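[Drulinville-Swap] Re: socks, drawers, and the great folding question

Posted in September, 9:40 pm, by the list moderator
14 replies - 3 people like this

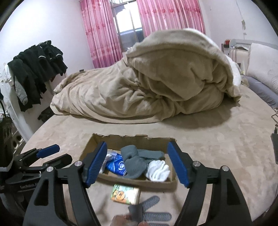 Gray pair in the middle, white ones to the right, in a shallow cardboard tray.

I have let this thread run for three weeks because it was the first one since the parking argument in which people were polite to each other. I would now like to answer the message below, having been a folder, a roller and a heaper at various points in my adult life.

> On the subject of storage, I wrote:
> I don't see why anyone rolls socks. It ruins the elastic.
> My mother laid hers flat in pairs and they lasted ten years.
> If you want dividers, the Tveit inserts are fine but they
> cost more than the socks do. Is there something cheaper
> that won't slide around when you open the drawer?
> Also, does anyone still want the plum jars?

Taking these in order of how much mail they got me.

The elastic. Folding one cuff down over the whole bundle does stretch it, and if you leave a pair like that all summer you will have one sock that stays up and one that has given up on life. Rolling from the toe and leaving the cuff alone is much kinder. I did both for a winter with the same brand of gray socks, and the cuffed ones went first. Your mother's ten years I can't explain. I suspect they were better socks.

Dividers. I own the Tveit inserts. They were a gift, and they are very handsome, and they are 3 inches taller than my top drawer, so they live in the garage holding paintbrushes. Any shallow cardboard box will do the same work. Cut it down with a bread knife if you can't find the good scissors. The edge will look terrible and you will see it for two seconds each morning. For the sliding, a square of the rubbery shelf liner under each box is plenty. I bought a roll at Welano and it has done five drawers and the cutlery tray.

Heaping, for the record, is also a system. I heaped all through my thirties and was never once late on account of a sock. What it does need is a single color, bought all at once, and the nerve to throw the entire lot out together when the heels go. People with patterned socks should not try it.

Two of you asked off-list about moths. Cotton is no trouble. For wool, wash before you put it away, and don't trust the cedar balls once they stop smelling of anything. I sand mine in spring, which is about as exciting as it sounds - but it does bring the smell back.

The plum jars are gone. They went to the house on the corner with the green gate, in under an hour, and I'm told there was a queue.

One bit of list business. Dasura is moving our archive to a new server later this month, so if your mail bounces, wait a day before writing to tell me. Last time I got the same bounce notice from all of you, and some of you attached it to itself.

If anyone has a dresser with drawers that close the whole way, I'm still looking.

Share (3) | Comments (5)

Recent on Drulinville-Swap
Plum jars, free, lids mostly match
Re: Re: parking (thread closed)
Wanted: dresser, any color, working runners
Bread knife sharpening, who does it now?
Wool blankets, slightly nibbled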